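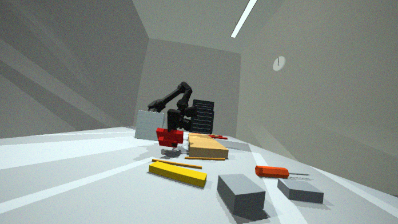

Inese Lill wanted to know what the policy had learned, if it had learned anything, apart from the weight of the red block.

She had written it in the margin of the draft, beside the table. Agnese Lūse read it twice and opened the logs again.

The Cirero run had 1000 episodes. The block, the panel and the gray pieces were placed at random, and so was the light. In 709 episodes the arm lifted the block and held it for 3 seconds. The draft called this robust.

She fixed the mass, changed the friction, and started 30 more. The policy failed in all of them, and in the same manner: the fingers closed to the trained width, the block slid, and the arm went up with the same calm trajectory. It completed the motion every time. It placed nothing at the goal and opened its fingers over it.

She watched the last replay at half speed — the descent was good, better than the Haddad baseline.

At Plultovdale they would have cut the test and kept the number. She deleted the word robust, typed "under nominal friction," and added a row to the table. Then she answered Inese in the margin.

"Not the weight. The width."

The reply came before she had closed the file. Inese asked for the seeds.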